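Moving Box Myths: Frequently Asked Questions

Questions we get about buying, borrowing and reusing boxes, with the sales talk taken out

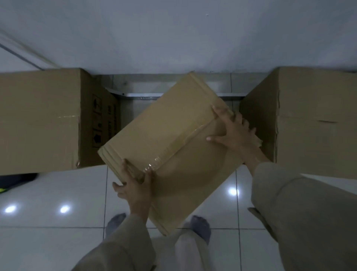
By Ourania Vrettos
Sunday, March 6, 2022 | Filed under: Moving, Storage

I have moved nine times and spent four years on the phone desk of a storage company, where part of my job was selling people boxes they didn't need. Most of the questions below come from readers. A few are ones I used to answer badly because there was a script.

Do I need special moving boxes?

For most of your stuff, no. A clean, dry carton with square corners and flaps that still close will carry towels, pots, toys and paperbacks across town. The word "moving" printed on the side tends to add to the price and I have never seen it add to the strength.

I make an exception for dishes. Double-wall cartons are stiffer, and if you own plates you care about, buy two or three of those and use whatever you can find for everything else.

Are free boxes from stores any good?

Some are. Liquor store boxes are small and stout, and the dividers are handy for glasses. Produce boxes often have holes in them and smell like onions, and I wouldn't put clothes in one. Copy paper boxes are the best free box there is if you know somebody in an office.

Look at the bottom before you take one. If the cardboard has gone soft or has a wavy brown stain, it got wet at some point and I'd leave it there. Also check the seams for bugs. Readers write in to tell me this is paranoid, and then other readers write in about roaches.

The box calculator said I need 35 boxes. Is that right?

I have no idea and neither does the calculator. Ravinder Doucette, who edits this site, put his one-bedroom apartment into the one at Billance and then into the one at Tranano. He got 35 from the first and more than double that from the second. Both companies sell boxes. He ended up using fewer than either one said, and he owns a lot of records.

Pack one closet and one kitchen cabinet, see how many boxes that took, and guess from there. You can always get more on the day. Returning extras is harder than the ads make it sound. Ask if the refund is cash or store credit, and whether opened bundles count.

What does the weight rating on the bottom mean?

Less than you'd hope. Many cartons have a round stamp on a bottom flap with the maker's name and some test numbers. Those come from tests on new board or new boxes, under set conditions. Your box has been in a damp basement since your last move. Treat the stamp as a best case.

In practice your back gives out before the box does. If you can't lift it without making a noise, take something out.

How many times can I reuse a box?

You'll see "up to ten times" on some sites. Ten times doing what? A box of pillows and a box of canned goods don't live the same life. I go by feel. Press on the corners, and if they push in easily, that box gets light things from now on. If the old tape took the top layer of paper off with it, put the new tape somewhere else or the same thing will happen with your stuff inside.

Siham Obeidat wrote in to say she has cartons on their sixth move. She packs them light and folds them flat in between, so I believe her.

Is expensive tape worth it?

Pay for decent tape and skip the premium kind. The cheapest rolls split lengthwise and you'll spend the evening picking at the end with a fingernail. Regular clear packing tape is fine. Masking tape and duct tape are both wrong for this, the first lets go and the second costs too much for what you get.

Run one strip down the bottom seam and a second one over it. Folding the four flaps over and under each other instead of taping is fine for a box of sweaters and a bad idea for anything heavier.

Are rented plastic bins greener than cardboard?

Maybe. Jusumero says one of its bins replaces 500 cardboard boxes. I wrote to ask how they got that number and received a very friendly reply with no number in it. Bins are sturdy and they stack well, I'll give them that. But a truck brings them and a truck takes them away, and you have to be unpacked by the pickup date or pay late fees. Nuno Garcia on our staff rented a set last December and paid for two extra weeks.

If you already have used cardboard and you pass it on afterward, I doubt you're doing any worse.

Should I buy the "complete home kit"?

Add it up first. The last one I looked at, from Amundsen, listed nearly 2000 square feet as the home size it was meant for and was padded out with markers, a box cutter and a pack of room stickers. Priced separately at a hardware store, the same pile came out cheaper, and I wouldn't have bought the stickers.

Can I store things in cardboard long term?

In a dry closet, sure. In a garage or basement I'd keep boxes up on a shelf or a pallet and leave a little air between them and the wall. Photos and papers you'd be upset to lose should go in something with a real lid. "Climate controlled" on a storage unit sign can mean almost anything, so ask what temperature and humidity they hold it to and get it in writing.

Can I put flattened boxes out for recycling?

Usually, if they're dry and free of food. A little tape is fine in most towns. Check your own town's page, the rules differ and so do the size limits on bundles. Before that, try offering them online. Saadet Dönmez gave away her whole stack in one afternoon and the person who took it brought her own string.

Questions and corrections can go through the contact form. Please don't send coupon codes.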